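1/ Right, Hilletton away in the second leg tonight and I've been useless since breakfast. Going to post my way through it, so mute me now if you follow me for the gardening.

2/ Where we are: 1-0 up from the home leg, and it should have been three. Sketell missed that free header and then hit the post from a yard further out. I still see it when I shut my eyes.

3/ The worry is the left side. Mivis is suspended, so we've got a right-footed lad filling in at left back against the quickest winger in the league. He's 18. I was stacking shelves at 18 and couldn't be trusted with the eggs. 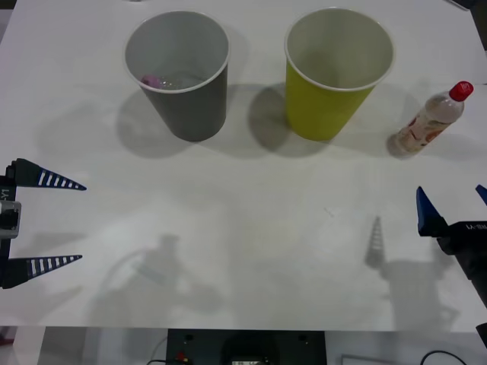 4/ Team's out! Sung starts up front, which I did not see coming after 11 games without a goal. I like it though -- he holds the ball up and wins silly little fouls, and away from home that's worth a lot.

5/ 970 of us in the away end, apparently. I'm not one of them (work, don't ask) but I can hear them over the radio already and they sound well up for it.

6/ Half time, 0-0. Hardly breathing. The lad at left back has been brilliant, he's shown the winger inside every single time. Our keeper's kicking has been shocking, mind you. Straight into touch twice.

7/ Soft drinks only tonight, by the way. I had a bad time after the last round and I've got an early start.
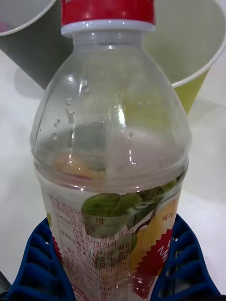 Still some left for the second half

8/ They've scored. Corner, near post, free header, same as it ever was. 1-1 on aggregate and I'm walking laps of the kitchen.

9/ SUNG!!! Oh my days. Eleven games of nothing and then he does that on the turn from the edge of the box! Next door have just banged on the wall and I don't care one bit.

10/ 4 minutes added on. Where from?? Nobody's been down injured since the hour.

11/ That's it, we're through, 2-1 on aggregate. Draw for the semis is at noon tomorrow and I'll take anyone at home -- just please let Mivis be back for it.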